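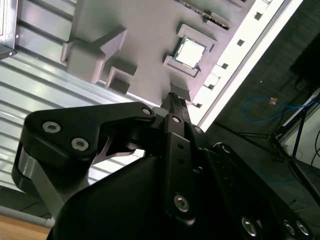

The Gray Board

Practice parts, and why a lump of printed plastic has earned a spot on our bench

Thursday, 7:40 in the morning, coffee not working yet. On the bench at the Drundadgate repair room: screwdrivers, a tray of screws nobody sorted, and the gray board.

You'd know it for a motherboard from across the room. Up close it's a sketch of one. 3D-printed gray plastic, the layout boiled down to the big shapes. Tall block with an angled, stepped top. Smaller square block, hollow on top like a box with the lid off. A long dark slot with a row of tiny ridges, a lot like where memory would go. And the socket, a raised rectangular frame with walls on four sides and a chip sitting inside. Pale metal lid, thin gold-toned border. Under the light the lid goes almost white.

The chip is what everybody reaches for first. Fair enough. It's the only shiny thing on there.

I came to write about the fall build course and ended up spending most of two days on this one object. Blame the socket.

Seating a processor is the part of a PC build that makes people hold their breath. On a real board you have a square of fine contacts, easy to bend, horrible to fix. No force. You lower the thing flat and let go, and if it doesn't want to sit you lift it out and look again. Simple to say. Then your hands get involved, and your hands are big and a bit damp and have never done it before.

So, plastic first. Repeat until bored. Bored is good, the course notes say so in bold on page one.

The notes also say to leave the memory slot alone until the chip feels easy. I didn't. Got told off by a laminated card.

What the flat copy gets right is the crowding. Diagrams always show the socket in the middle of a nice open field. Real boards have stuff standing up all round it, heatsinks and plugs and whatever the maker felt like adding, and your knuckles find every bit. Here there's a little block just below the socket, close enough to matter, and the tall one off to the side. You learn to come in from above. You learn to pinch the edges and keep off the top. Tilt the board and the whole job changes again, the chip wants to go in corner first and thats exactly the habit you're there to lose.

What it gets wrong: the feel. Plastic is forgiving. There's none of that awful crunch you get in your stomach when a real retention arm comes down for the first time. The Imthorpe evening class moves people to dead boards after the second session for that reason, and I think they're right. A dead board has weight and sharp solder on the back. It bites.

The course here runs on a workbook called the Matoušek, which is 266 pages and has a coffee ring on every copy I picked up. Chapter one is all bench. Clear it, light it, put the small things in something with sides. Good advice for kitchens too. The older edition ran to 251 pages and people still fight over it becuase the drawings were bigger.

Brorkden, who supply the room with its spare parts, list the practice set as item 741. No photo in the catalog, one line of text. Easy to skip right past.

If you're making your own: print it in one plain color. Sounds dull, but with one color the shadows do the work, and you start reading height by the edges. Skip the labels. Make the socket walls tall enough to cast a line. Put a real metal lid on the chip if you can get one, it should catch the light the way the real thing does and throw your eye off a little. Sand the inside corners.

The next course starts in September. Bring reading glasses if you own them. Screwdrivers provided, the magnetic ones go early.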